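Tondgate Fuel Storage Terminal
Pre-merger site inspection: checklist and comments

Inspector: Estíbaliz Arrieta
Site contact: Carmela Zabala, Trarno
Period: September

Purpose
The inspection forms part of the proposed combination of Trarno and Nieto. Both companies have agreed that the condition of the terminal will be recorded before ownership passes.

1. Bund walls and drainage
Result: Satisfactory
Comment: No cracking found. The drain valve on the north side was closed and locked.

2. Storage tanks
Result: Action required
Comment: The terminal has 16 tanks. The level alarm on Tank 14 did not sound when tested. The tank is to stay out of use until the alarm has been replaced and tested again.

3. Pipework and flanges
Result: Satisfactory, with comment
Comment: Surface rust on the jetty line – to be cleaned and painted before winter.

4. Fire-fighting equipment
Result: Satisfactory
Comment: Foam stock stands at 1000 litres. Hoses carry current test labels.
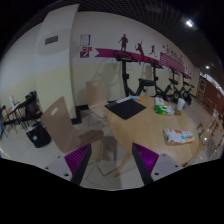 Round table with light wooden top.

5. Road tanker loading bay
Result: Action required
Comment: The earthing clamp at Bay 2 is worn. Vasero, the maintenance contractor, has been told to supply a new one. Loading at this bay is suspended.

6. Spill kits
Result: Action required
Comment: The kit at the gatehouse held no absorbent pads. The site standard is 200.

7. Permits and records
Result: Not fully inspected
Comment: Hot work permits were in order. Nieto has yet to provide its contractor training records – these must be received before this section can be signed off.

Overall result
Conditional pass. Items 2, 5 and 6 are to be closed by Trarno and confirmed in writing to the inspector. Item 7 remains open.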